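# How Do You Get Two Robot Arms Ready for Work?

Before you start a school day you probably eat some breakfast, find your shoes, and hunt around for that one library book. A pair of robot arms needs getting ready too, and at the Esetti workshop it takes a good part of the morning — longer than most visitors expect!

The two arms share one table, and they are called Pulby Left and Pulby Right. Sharing is tricky. Each arm has to know exactly where the table is, where its own "hand" is, and where its partner might be reaching, or there could be a nasty bump in the middle.

So the first practice happens inside a computer. The setup team builds a pretend table with pretend arms, and puts a few simple things on it to reach for. If the arms crash in there, all you have to do is press a key and start again. 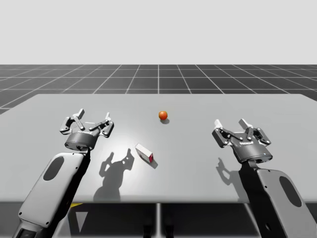

*The practice table on the computer, with both grippers open. Can you find the orange ball?*

A gripper is a robot's hand, and these have just two fingers each. Try picking up a pencil with only your thumb and one finger, and you'll get the idea. A ball can roll away if you nudge it, and a box is easier to hold one way around than the other, so the team likes to practice with both.

Next comes the real table. The team works through a checklist with 49 steps on it, from tightening bolts to wiping the finger pads with a soft cloth (dusty pads slip, just like dusty sneakers). Then each gripper opens and closes 100 times while somebody listens for clicks or squeaks.

After over 4,000 hours of work, the arms get a bigger checkup, with fresh grease in the joints and new finger pads — a bit like new tires for your bike.

**Try it at home:** Sit across from a friend and pass a ball back and forth, using only two fingers each. Who has to let go first, and when?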